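Foro de Casa y Apaños > Limpieza > Manchas

Cercos mates en una mesa clara: ¿limpio más, lijo o me resigno?

Pregunta de Nanine

Buenas. Tengo una mesa cuadrada de color crema que compré de segunda mano y que llevo desde octubre limpiando con una constancia que no he dedicado ni a mi carrera. En el centro le han salido unas marcas difusas, como de dedos o de trapo. De frente no se notan. Por la tarde, con la luz de la ventana, se ven todas, y casualmente es la hora a la que viene mi suegra.

Lo que he probado, por orden de desesperación:

1. Agua con lavavajillas. Queda peor mientras se seca y luego igual.
2. Vinagre rebajado. La cocina olió a ensalada hasta la noche.
3. Un limpiador multiusos de los que prometen brillo. Ahora hay marcas con brillo.

El vendedor me juró que el tablero era «de lo bueno», sin más detalles, así que no sé si lleva barniz, melamina o pura fe. Mi cuñado propone lijarla con grano 2000. Mi cuñado también propuso pintar el radiador con el radiador encendido.

Una superficie del mismo tono, con un aire muy parecido a la mía:

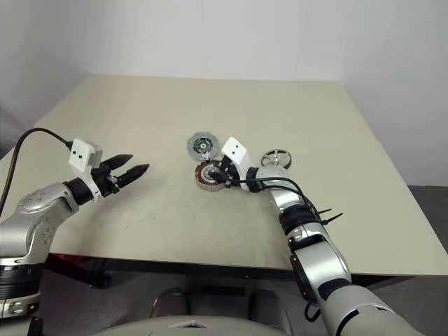

2 respuestas

Respuesta de Grirkus

Pasa la lija de 2000 y listo. Yo lo hice con una mesa de mi padre y quedó estupenda. Bueno, quedó estupenda una esquina, luego me cansé. Pero esa esquina, una maravilla.

También he oído que la pasta de dientes funciona. No la he probado.

Comentario de Nanine: ¿Y el resto de la mesa?
Comentario de Grirkus: Tiene un mantel.

Respuesta de Reiko Hattori (marcada como útil)

Guarda la lija, por favor. Si el tablero es de melamina o de laminado, el color es una capa muy fina y lo único que vas a conseguir es una zona mate con forma de cuñado. Si es barniz, la lija de 2000 puede tener sentido, pero al final, con agua, y sabiendo que después toca pulir la mesa entera.

Primero averigua qué tienes. Mira por debajo y por los cantos: si hay una tira pegada y la cara inferior es de otro material, seguramente es un tablero recubierto. Si la veta sigue por el canto, es madera. Con la madera barnizada ve con más cuidado con el agua y olvídate del vinagre.

Por lo que cuentas, yo apostaría por residuo acumulado. Los multiusos con brillo dejan una película, el trapo la arrastra en círculos y cada limpieza añade un piso nuevo al edificio. Se nota sobre todo en los tonos claros y lisos, que tienen fama de sufridos y son unos chivatos. En este beige, por ejemplo, el centro se ve algo más oscuro y moteado que el resto:

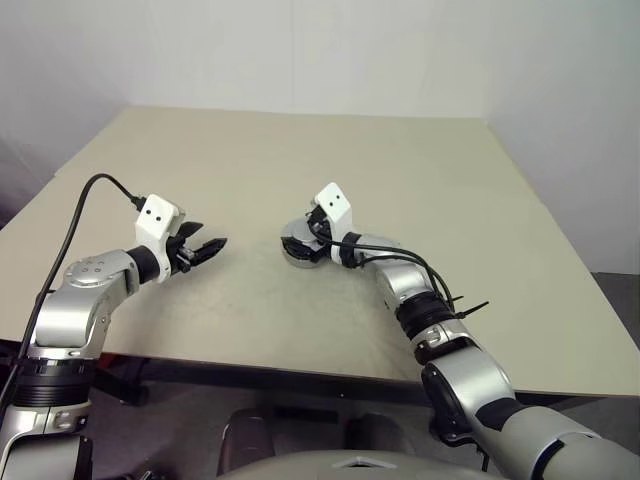

Para quitar la película, agua templada con unas gotas de jabón neutro y una bayeta de microfibra bien escurrida. Pasadas rectas, de lado a lado, nada de círculos. Luego otra bayeta solo con agua, y luego una seca, enseguida. Hay que aclarar roughly tres veces más de lo que te apetece — perdón, «aproximadamente», que trabajo en inglés y se me cuela. Si al pasar el dedo sigue chirriando o pegándose, repite.

Si aun así queda marca, alcohol isopropílico rebajado a la mitad, pero solo en melamina o laminado y probando antes en un sitio escondido. En barniz ni se te ocurra, sobre todo si es goma laca, que se disuelve con una alegría tremenda.

La pasta de dientes es un abrasivo con sabor a menta. Quita la marca y deja otra, más fresca.

Y si nada de esto funciona, el roce ya es desgaste y no suciedad. En ese caso cambia la mesa de sitio para que la luz no le dé de lado. Yo giré la mía hace años y sigo diciendo que la restauré.

Comentario de Nanine: Actualizo. Canto pegado, o sea que de lo bueno nada. He hecho lo del jabón neutro y la bayeta salió gris, cosa que me ha dado vergüenza y satisfacción a partes iguales. Queda una marca junto al borde, pero hay que agacharse para verla.

Comentario de Hájek: ¿Sirve igual para una encimera negra?

Comentario de Reiko Hattori: El método sí. Para la encimera negra, además, paciencia y una bombilla más floja.

Comentario de Grirkus: Sigo pensando que con la lija se acababa antes.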